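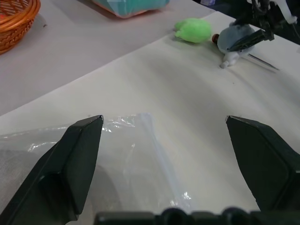
What we were asked to do

Our group had to work out what a two-arm bench set-up would cost to keep going for a second year, and then write a shopping list that our supervisor, Selma Stan, could sign without wincing. I did the budget, Omid Yazdani did the mechanical side and Parisa Jafarzadeh chased the suppliers (she is much better on the phone than I am). The task itself stays the same as last year: pick up everyday bits, some of them in clear plastic bags, and put them somewhere else. We called the project Pultevden, after a village in a game Omid plays, and the name stuck before we could think of a better one.

We had 1,000 pounds for the lot. That sounded like loads when we started in February, and then I opened the first price list.

Where the money goes

I'd expected to spend most of it on clever electronics. Wrong! The first thing everyone asked for was spare fingers. The pair on a gripper takes all the knocks, and if a tip goes in the middle of a session you either have a spare in the drawer or you go home. We got prices from two places. Trellel sell ready-made pairs and could post them the same week, and Ansari would machine them to our drawing but wanted a minimum order. Omid was keen on the Ansari ones. I was keen on having some money left.

In the end we went for Trellel at 149 pounds for a box of spares, and put the drawing in the appendix so next year's group can go back to Ansari if they've got a bigger pot.

The second big thing was cables and cable guides. I'd put this down as a tenner in my first draft, which made Omid laugh out loud. An arm bends in a lot of places and the lead has to follow it all the way round without snagging on the table, so you want the flexible sort, and you want more length than you think.
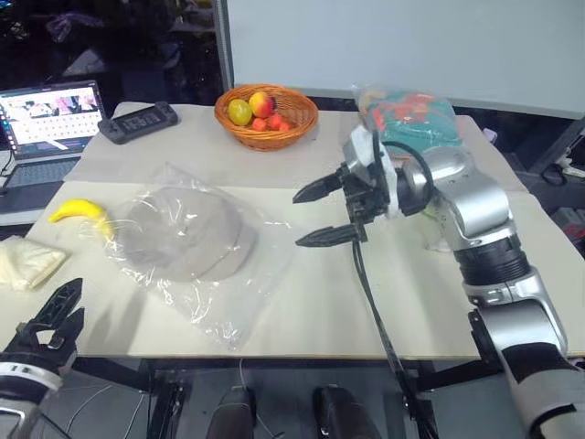
Then there's the stuff to pick up, and I got a bit carried away here. Parisa and I wrote a long wish list of objects in different shapes and colours, then crossed out anything we could bring from home. Fruit is cheap but it has to be replaced, so I gave it its own line - small, but it comes round every week and it does add up over a year. Caps, soft toys and baskets we only need to buy once. Clear bags are sold in big packs, and I'd buy the biggest pack going, as they get crumpled and torn and you want fresh ones for a fair comparison.

I also asked for a plain white sheet to go over the table. Selma queried that one! My case was that a plain background is easier for the cameras and much cheaper than a new tabletop, and she let it through.

What we decided not to buy

A third camera stand from Skekari was on the list for ages. It's a lovely thing, and it would have taken the total well past the limit, so it's gone on the "next year" page along with a proper padded case for the spare gripper. We also left out a new laptop, though I'd have liked one.

Checking the grippers before ordering

Before sending anything off we had a good look at the fingers, because I didn't want to order spares on a hunch. I'd suggest the next group does the same at the start of term, with a bright lamp and a notebook. Look along the ridges first and then at the tips. Omid made a one-page sheet for it and it takes ten minutes.

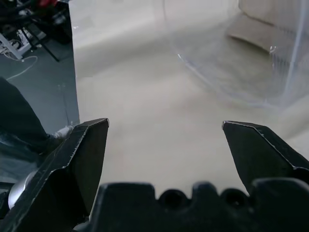 Gripper fingers with scuffs and pale worn lines along the edges.

Final figures

The order we handed in for May 2020 came to 551 pounds including the box of spares, which leaves 449 for fruit, bags and things going wrong. Selma asked us to ring-fence part of that for repairs and I've done so in the spreadsheet (second tab, the yellow column). Parisa still has a quote to come back on the cable guides, and if it's lower than the one we used I'll move the difference across to repairs as well.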